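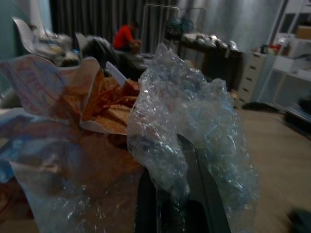 Maribel Villca read the first draft of this card and wrote in the margin that a term of teaching a robot to tidy up had produced a dataset, a rota and a noticeably untidier club, and could the README please admit to the third.

Admitted.

# senditwood-rubbish

Demonstrations of two-armed clearing-up, recorded by the Senditwood student robotics club. Most of it is packaging: bubble wrap, bags, crumpled paper, wire, bits of cardboard. We chose packaging for our autumn project on the grounds that it was free and we already had far too much of it.

## What you get

| | |
|---|---|
| Episodes | 1,346 |
| Held out for testing | 133 |
| Longest episode allowed | 60 seconds |
| Arms | 2 |
| Control | A club member, driving both arms by hand |
| Views | Head and wrist |

Each episode has joint positions, gripper opening, video from every view and a one-line instruction typed by whoever was driving. The instructions haven't been tidied. "Put the crinkly one away" is a real label and we stand by it.

## Tasks

- `pick`: take a named thing off a surface
- `bin`: get it into a box or bag that is already open
- `dig`: find something in a box of rubbish and bring it out
- `hold_and_pull`: one gripper steadies, the other tugs

`dig` is the one everybody asked for and the one with the worst success rate. Bags come up with half the box attached, and drivers who let go of the wrong end tend to finish with more mess than they started with. 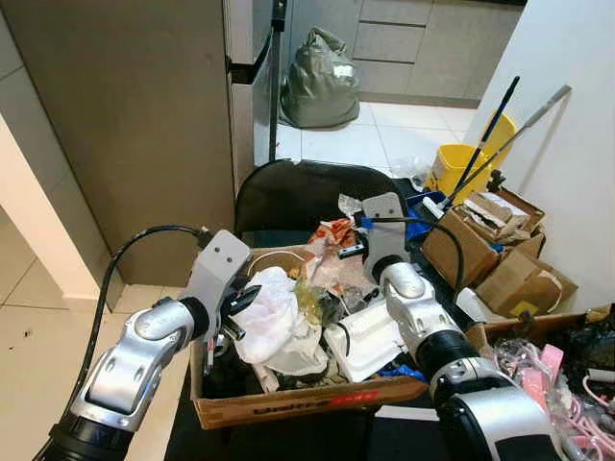
We kept those episodes and set `success` to false. If you only want runs that went well, filter on that field, and expect `dig` to shrink a good deal.

## Known problems

**Clear plastic.** Depth is useless on it. Don't train on the depth channel for anything see-through, however good the first few episodes look.

**Left-hand bias.** Aminu Yusuf drove most of the Monday evening sessions and does nearly everything with the left arm. There is a `driver` field so you can balance him out. He has asked us to say that his episodes are also the fastest.

**Names of things.** "Wrapper", "packet" and "paper" are used for the same object by different people, sometimes by the same person in one evening. `synonyms.csv` covers the worst of it.

**Gripper offset.** We refitted a mount during September and it went back on slightly squint. Episodes recorded before the refit are tagged `old_mount`. Use the matching calibration file or the fingers will close politely on thin air.

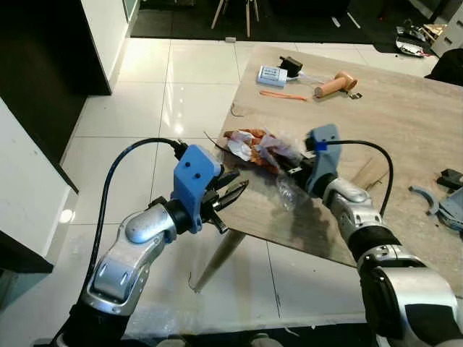 Small flat things are under-represented too. Drivers skipped them whenever something bigger was within reach, so a policy trained on this set will go for the large crumpled item and leave the thin orange strip for somebody else. It learned that from us.

## Loading

```
python load.py --split train --task bin
python load.py --split test --task all
```

The test split was chosen by session, so please don't reshuffle it.

## Using it

Free for coursework, research and club projects. Cite it as "Senditwood rubbish set". Corrections to labels are welcome as pull requests, one task per request, and Maribel merges them when her own coursework allows.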